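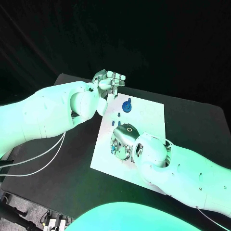 Peg board, continued. The plan for May was 2000 clean episodes by the end of the month, and we have 400, which the planning sheet shows in a cheerful green because whoever built the sheet set the threshold at "any." Today went to the left hand. The right one has picked up a habit of coming down on the low end of the board and staying there, fingers curled over its work like a kid guarding a spelling test, while the left hovers over by the upper corner and waits to be told. I want more two-handed footage than that. If the policy learns from what we have, it will learn that a left hand is for decoration.

Board is at an angle again, on purpose. Earlier batches had it square to the table and the Tultel model got very good at square boards. Turned it a few degrees and it placed a peg with great confidence into the table. So from now on the board gets turned between episodes. Please turn it by different amounts. In the last batch from Sollville it alternates between two positions, and the model will notice even if we didn't.

Black curtain stays up. I know it looks like a puppet theater. The batch we shot without it has people walking through the background carrying lunch, and the loss curve for that batch is not something I want to explain to Van Acker twice.

Labeling. "Knob" and "peg" are separate classes. They are both blue and I understand the temptation. The knob has the wide base. I went back through the first set and found knobs marked as pegs, pegs marked as knobs, and one marked "blue." Fixed those by hand. It took the afternoon.

Drops: keep them. A dropped peg followed by a recovery is worth more to us than another perfect insert, of which we have plenty, all alike. A dropped peg followed by the operator saying a word and stopping the recording is worth nothing. Finish the motion, then say the word.

Operator fatigue is real. Past 5 in a row without a break my own grasps get sloppy, and you can see it in the joint traces, a nice little tremor the model will inherit from me like bad posture. Take the break.

Prarkard export ran at 1945 and failed on timestamps, left arm ahead of right. Same error as before, same fix as before: restart the logger, then the arms, in that order. I did it in the other order first, naturally. Second export went through.

To do
Re-record the left-hand set with the knob as first target
Tape down the cables that hang off the left arm
Ask Van Acker if 2000 was a number or a mood
Spare pegs, same blue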